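Justham – pinza de mano para registro de demostraciones
README del conjunto de datos, versión 3
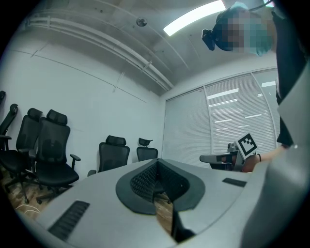 Grornthorpe, 27 sep 2019

Justham es una pinza de mano con cámara de ojo de pez, construida en el taller compartido de Grornthorpe. El repositorio contiene los ficheros de impresión, el firmware y las grabaciones hechas con 2 pinzas a la vez.

Contenido
piezas/ – cuerpo y carcasa, en STL
firmware/ – lectura del encoder y sincronización
datos/ – 128 episodios, un directorio por episodio
calib/ – intrínsecos de cada cámara

Marcadores
La pinza lleva un marcador fiducial cuadrado, en blanco y negro. Debe quedar plano sobre su soporte; si se despega una esquina, la estimación de pose salta y el episodio se descarta. Medir el lado impreso antes de editar calib/marcador.yaml.

Formato
Cada episodio se corta a los 600 fotogramas. Los más cortos no se rellenan. Las caras se pixelan antes de publicar; el vídeo original no se distribuye.

Problemas conocidos
El script Detach deja a veces abierto el puerto serie. Reiniciar el proceso antes de grabar de nuevo.
Los reflejos en cristales y persianas producen detecciones falsas del marcador. Filtro pendiente para octubre.

Autores
Mecánica: Dušan Jireš, Vlasta Bartoš. Firmware: Lenka Jelínek. Datos y calibración: Kastriot Grgić.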